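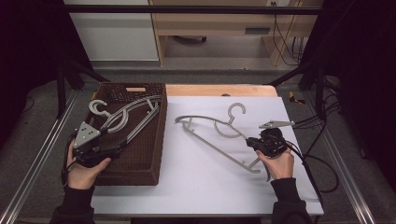 About Grodatus

We test grippers. Also arms, cameras and controllers, but mostly grippers - that's what people ring us about.

Started by Gunhild Gunnlaugsson and Fabian Ruchti, who got sick of buying gear off a spec sheet and finding out later. Still a small shop. Five of us, one long bench, too many cables.

What we do

You send us two or more grippers, we run them on the same everyday things. Clothes hangers, baskets, bags, cutlery. Hand-held first, a gripper in each hand, then on the arm if its worth the trouble. Thin plastic bars are harder than they look, especially lying flat on paper.

Usual run is 30 tries per item per gripper. Same person does both sides, then we swap. Camera comparisons take longer, ask Ilse.

What you get

A short report in plain language, the raw logs, and our opinion whether you wanted it or not. Colour charts if you need them for the boss. We don't sell hardware and dont take a cut from anyone who does.

Who's who

Gunhild - bench work, bookings
Fabian - arms and controllers
Ilse Desmet - cameras, calibration
Brigitta Rüegg - reports, invoices
Gertraud Schwaiger - jaws, finger pads, anything that needs filing down

Bookings are open again from December. Write a few lines about what your trying to pick up and we'll get back to you.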